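Soltura Session Toolkit
Software for recording, aligning and exporting demonstrations made with hand-held grippers

Overview | Features | Requirements | Licensing | Support

Soltura is a desktop and command-line package from Tikness for teams who train manipulation policies from hand-held gripper demonstrations. It takes the raw video and motion logs from one or two grippers, puts them on a single clock, works out where each gripper was and how far its fingers were open, and writes the result in a form your training code can read.

It does not train policies and it does not drive a robot arm. For arm control, see Starken, our motion runtime, which reads Soltura exports directly.

What it does

Import. Point Soltura at a folder or a mounted card and it groups files into sessions by start time and device. Files that belong to no session are listed separately and left where they are. Nothing on the card is altered or deleted unless you choose Clear Card after the import has been checked.

Time alignment. Two grippers recording at once seldom start on the same tick. Soltura matches their motion logs first and uses the video to refine the match. If the two methods disagree by more than your chosen limit, the session is flagged and held back from export. The limit is set per project.

Pose tracking. Gripper position is estimated from the wide-angle video and the inertial log together. Tracking runs forwards and then backwards through each recording, so a short loss in the middle can be filled from either side. Long losses are not filled. They are marked as gaps, and the export step splits the recording there.

Finger opening. Soltura measures the gap between the finger pads from the picture, using a short calibration clip in which the operator opens and closes the gripper fully. A new clip is needed after pads are changed. Calibration is stored by gripper serial number, so the same gripper can be used by different people without repeating it.

Second gripper handling. When one gripper comes into the other's view, its outline is masked before feature matching. Without the mask, a moving tool close to the lens can pull the pose estimate along with it. The mask also covers hands and sleeves. You can switch it off for single-gripper projects, which shortens processing a little.

Segment editor. Long recordings are cut into segments on a timeline with one row per gripper. Finger opening is drawn as a curve under the video, and most operators cut by the curve. Segments take a task label, a free text note and a status of keep, review or drop. Labels come from a project list, which can be locked so that spelling stays consistent.

Export. Output is written as plain folders of compressed video with one table per gripper, or as a single archive per project. Units are metres, radians and seconds throughout. The coordinate frame is written into the header of every table.

Working in lived-in rooms

Many tracking packages are tuned on a bare bench with printed markers at the corners. Soltura does not need markers. It was developed on recordings made in flats and houses, where the background has plenty to hold on to but also changes a good deal from one session to the next – shoes move, bags get put down, a chair is pulled out.

Three settings matter most in this kind of room.

Map scope: Choose Session if the room is likely to change between recordings and Site if it is not. Session is the default. Site maps process faster but need rebuilding when large items are moved.

Plain surface guard: A pale table top or wall offers few features. With the guard on, Soltura gives less weight to the video when most of the view is plain and relies on the inertial log until texture returns. Leave it on for table work.

Bright region limit: Daylight on a wall can wash out part of the picture. Regions above the limit are ignored for tracking but kept in the exported video.

Processing speed

On a workstation with one supported graphics card, a project of 800 short recordings can be left to run overnight. Jobs are queued and may be paused, and a paused job resumes at the last finished recording. Up to 50 jobs can sit in the queue at once. Larger batches should be run from the command line, where there is no limit.

Preview mode skips the backward tracking pass and writes low-resolution video. It is meant for checking a session while the operator is still on site. Preview results cannot be exported for training.

Quality report

Each session gets a one-page report. It gives the tracked share of the recording, the number and length of gaps, the alignment result for two-gripper sessions, and the calibration clip in use. A session passes, passes with notes or is held. Held sessions can be released by anyone with the Editor role, and the release is written to the project log along with the reason entered.

The report also lists contact candidates: moments when the fingers stop closing before reaching the closed position. These are only a guide. A stiff pad or a sleeve caught in the linkage can give the same reading, and the segment editor lets you clear them one at a time or by segment.

Scene review

Before a batch goes to export, the review screen steps through one still per recording beside its labels. Reviewers can add scene tags such as table, container or soft goods, and can mark areas for blurring. Blurring is applied at export and the original files stay unblurred in the project store, so set access to the store with that in mind.

Tags are useful later for balancing a training set. A tidy-up project, for example, may hold plenty of rigid items and very few soft ones, and the tag summary shows this before the data is sent on.
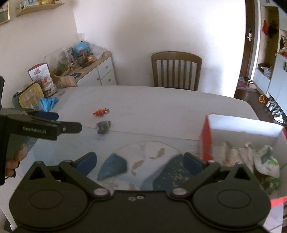 Two-gripper table task with an open box on the right. The second gripper is at left.

Stills are taken at the start of each recording by default. You can pick a fixed offset or the first finger movement instead.

Privacy tools

The blur tool works on areas drawn by hand and follows them through the recording. Automatic face blurring is included and is on for new projects. Picture frames, letters and screens are not found automatically and must be marked by the reviewer. Audio is dropped at import unless the project owner turns it on.

Hardware support

Soltura reads recordings from any gripper for which a device profile exists. A profile describes the lens, the position of the camera relative to the fingers, and the log format. Profiles are plain text files and can be written by the customer. The Gashaw profile editor, included with every licence, takes you through the lens and offset measurements and checks the finished file against a test recording.

If your gripper has been modified – different pads, a raised camera mount, extra weight on the housing – copy the nearest profile and measure again. A small error in the camera offset will show up as fingertips that drift when the wrist turns.

System requirements

Operating system: 64-bit Linux or Windows
Memory: 32 GB, or 64 GB for Site maps
Graphics: a supported card with at least 12 GB of its own memory
Storage: solid state drive for the working folder; project store may be on a network drive
Network: needed for licence activation only

Soltura will run without a supported graphics card in review-only mode. Import, the segment editor, scene review and the quality reports all work. Tracking and export do not.

Licensing

Single seat: one named user, one workstation, all features.

Team: five named users with a shared project store, roles and the project log.

Site: any number of users at one address, with command-line workers on up to 45 machines.

All licences run for twelve months and include updates. When a licence ends, existing projects open in review-only mode and finished exports are not affected. A trial is available for up to 3,000 recordings in total, counted at import. Trial projects can be carried over to a paid licence.

Training is sold separately as a half-day online session covering import, calibration and the segment editor.

What is in the download

Soltura desktop application
Command-line tools
Gashaw profile editor
Sample project with one calibration clip
User guide and export format reference (PDF)

Known limits in the current release

Recordings longer than two hours must be split before import.
Mirrors and glass doors that fill most of the view may cause a session to be held.
Finger opening is not measured while the pads are hidden from the camera. Missing values are left blank in the table.
Three or more grippers in one session are not supported.
Project names may not contain a slash or a colon.

The August release adds a search box to the segment editor and fixes an error that reset the bright region limit when a project was copied.

Support

Licence holders can open a ticket from the Help menu, which attaches the quality report and the last job log. Video is never attached automatically. Please include the device profile if you have edited it, and the gripper serial number if the question is to do with calibration.

Related products: Starken motion runtime | Gashaw profile editor | Soltura training session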